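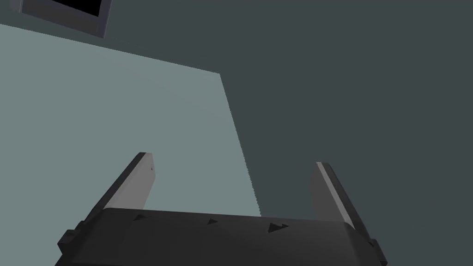 Gripper view in the simulator, fingers open. Zovness open day, 10 September 2019.

Spent the afternoon at Zovness in Minenska. They had the simulator running on a big monitor and let visitors pick which camera to watch. I stayed on the wrist cameras most of the time.

The demo is a tidying job in a virtual apartment. Two arms, one on each side of a white body. The staff said the task set has 83 objects and they had run it 2,000 times since August.

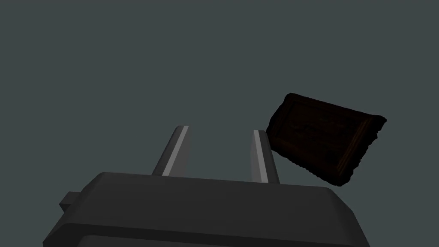 Flat packages are the hard ones, according to the engineer at the desk. The fingers have to come down at the right angle or they close on nothing. Round things are easier.

I asked how long a full run takes. 21 minutes if nothing gets dropped. They reset the room with one key, and a real lab can't do that.

There is also a view from up on the robot, looking down the room. You get both arms, the TV at the far end, and a big grey container full of small stuff. 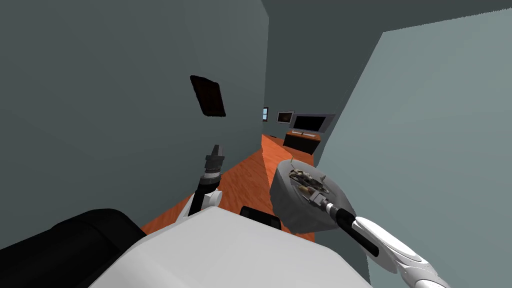 Bomulby: does any of this carry over to a real arm, or is it only good in the sim?

I asked them the same thing. Some of it does. They plan to try the grasping part on hardware next, and soft packaging is what they expect trouble with.

Next open day has 2 sessions. Sign-up is at the front desk.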